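The Square

The summer I turned sixteen I joined the robotics club because Aino Huttunen told me there would be air conditioning. There was not air conditioning. There was a table, an arm that was older than my little brother, and Mr. Pesonen, who had gotten it into his head that we were going to enter the Breltside tidy-up event in August and come home with the thousand dollars.

I should say there were two Ainos in the club, Toivonen and Huttunen, and this caused more trouble than the robot ever did. Toivonen wrote the code. Huttunen wrote on the whiteboard. If you yelled "Aino, stop it!" while the arm was heading for somebody's lunch, you got two girls looking at you and neither one reaching for the button.

My job was demonstrations. That meant I held the controller and drove the arm by hand, picking things up and putting them down, over and over, so the program (we called it Gunetus, don't ask me, it was Huttunen's idea) could learn from me. We needed 1,000 good ones before the entry deadline. On the Tuesday I'm telling you about, we had 164. 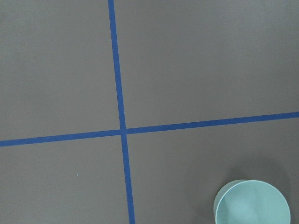
Sirkka Vuorinen is the reason I nearly quit that day. Sirkka was a senior and she was the judge, meaning she sat at the laptop with the wrist camera up and decided whether each of my runs counted. The rule was that whatever I was moving had to end up inside one square of the blue tape, not touching a line. Easy, right? I brought the little mint tub down, nice and soft, let go, backed the arm off, and looked over at her like I was expecting flowers.

"Wrong square," she said.

"It's nowhere near the tape!"

"It's nowhere near the tape in the wrong square. The card says upper left."

I went around to her side to argue. There was the crossing, there was all that empty gray up above it, and there was my tub, way down in the bottom right corner, as far from upper left as it could get without leaving home. I had been so proud of the landing that I'd forgotten where I was supposed to land. Sirkka already had her finger on the delete key.

"Keep it," said Gwenaël Masson from the floor. He was lying under the bench with a flashlight, hunting for a screw. Gwenaël had moved here in the spring and mostly talked to screws. "Keep it and change the card."

Well, you never heard such a silence. Then you never heard such an argument. Toivonen said it was cheating. Huttunen said it was a perfectly good example of putting a thing in the lower right, and what did the robot care what the card had said? Sirkka said that if we started changing cards, we might as well mail Breltside a drawing of a robot and see what they thought of it. I said nothing, because it was my tub and I wanted it kept so badly that my ears were hot.

Mr. Pesonen came in with his coffee and listened to the whole thing with his eyes closed.

"Did she do it on purpose?" he asked.

Everybody looked at me.

"No," I said.

"Then it goes," he said, and he drank his coffee, and Sirkka pressed the key. A hundred and sixty-three.

I wanted to go home. I had my backpack on and everything. But Gwenaël crawled out with his screw and took the next card off the pile and read it to me like it was a telegram. "Bowl," he said. "By the left edge. I'll reset for you if you want." So I took my backpack off again.

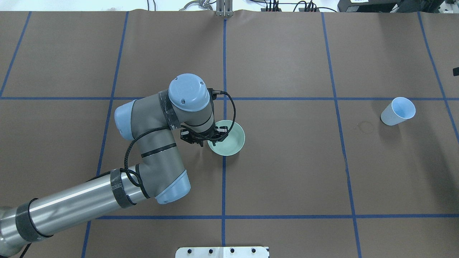

Trekier High Robotics Club — Manipulation Team

A bowl is harder than a tub, in case you've never tried it with somebody else's arm. You have to come straight down over the rim so one finger goes inside and one goes outside, and you can't really tell where the rim is until you're on top of it. I hung over the left side forever. The paper cup was lying over on the right, and I kept thinking about it, and I kept telling myself it wasn't my cup, it wasn't on my card, leave it alone.

"Down," Gwenaël said, very quietly.

"I know."

"A little down."

"I know, Gwenaël."

I closed the gripper. Over at the laptop, Sirkka put her chin on her fist, and I waited to hear what she'd say.

"Read me the card again," she said.

He read it to her, and I started to lift.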